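Visit Report: Open Day at the Trevaskis Building
Course project, Introduction to Automation
Group 13

1. Purpose of the visit

Our project asks how people teach robots to do small jobs at a desk or on a shelf. Most of what we had read was about factory arms that repeat one motion, and we wanted to see the other kind of work, where a person shows a task by hand and the recording is used for training later. Hivley, a small company that rents part of the Trevaskis building, held an open day in July and agreed to take our group for a morning. There were nine of us, plus our instructor, Rochelle Sutcliffe.

We had three questions written down before we went:

What does the person doing the demonstration have to learn?
How much time goes into one usable recording?
What kinds of mistakes make a recording useless?

2. How the day was organized

We arrived on a Monday at 9. The first part was a talk in the entrance area by Heather Mahuika, who runs the demonstration sessions. She explained that the company does not start with the robot. It starts with a person holding a pair of grippers, one in each hand. The person does the task the way the robot would have to do it, with two fingers per hand and no help from palms or thumbs. Cameras record the session, and the movement of the grippers is worked out afterward.

The talk took 20 minutes and was followed by questions. After that we were split into two groups. One group went to the software room to look at how recordings are sorted in a program called Zadico, and the other went to the desk area. We switched halfway through the morning, so everyone saw both.

3. The desk area

The desk area is set up like a home office. According to Heather Mahuika, this is done on purpose. A robot trained only at a bare lab bench tends to have trouble when there is a shelf over the work surface or a wall close behind it. Hivley moves the small items between sessions so that the recordings do not all look alike.

The grippers carry printed cubes with black-and-white square patterns. The patterns are a known size, so software can find them in the video and work out where each gripper is and which way it is turned. If a cube is hidden for too long, that part of the recording may have to be thrown out. We were told that beginners often cross their arms or turn one hand away without noticing.

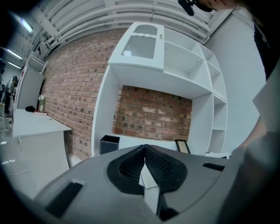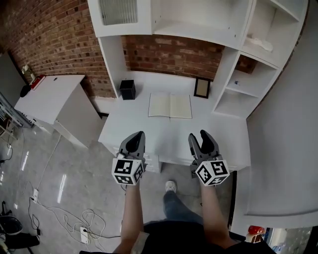

4. Trying it ourselves

Each of us got a turn with the grippers on a practice table. The task was to pick up a pen and put it in a cup. It sounds simple, but it took most of us several tries. The main problems were:

Judging distance. The fingertips are well ahead of your hand, so you reach too far and bump the object.
Squeezing too early. The pen rolled when one finger touched it before the other.
Speed. We all moved too fast. The staff asked us to go at half our normal pace.
Using both hands together. When one hand was working, the other one drifted.

By the third or fourth try most of us could do it. Heather Mahuika said a new operator practices for 60 minutes before any recording is kept, and that tasks with paper or thin objects come later because they are harder to grip.

5. The software room

Zadico shows the video from a session next to a timeline. A reviewer marks where the task begins and ends, and adds a short label such as "pick up" or "close drawer." Clips with a dropped object are not always deleted. If the operator picks the object up again and finishes, the clip can be kept under a separate label, and it may be useful for teaching recovery from a mistake.

We watched a reviewer go through a batch of 20 clips. She kept 13 of them. Most of the rejected ones had a start that was too long or a gripper that went out of view.

6. Answers to our questions

The person has to learn to work slowly, keep both grippers in view of the camera, and stop relying on feel. Several of us found the last part the hardest.

A short task takes well under a minute to perform, but resetting the objects and reviewing the clip take longer than the task. We did not time this carefully, so we cannot give a good average. That is a weak point in our report.

The most common mistakes are hidden markers, rushing, and starting from the same position every time. We had not thought of the last one. A recording can be clean and still add little if it matches the ones before it.

7. What we would change

We should have brought a stopwatch and a form for notes. Two of us wrote down different things about how labels work, and we had to email Hivley afterward to check. We also spent nearly all of our question time on the grippers and did not ask enough about what happens when the training is done. We did not see a robot perform a trained task during our time there.

8. Next steps

For the second half of the project we plan to build a simple version of the practice task at school, using kitchen tongs and a phone on a stand. We will print our own marker patterns and test how far a hand can turn before the software loses them. Trarniden, the makerspace across from campus, has offered us a table for this. Results will go in the final report, together with the timing data we did not collect on this visit.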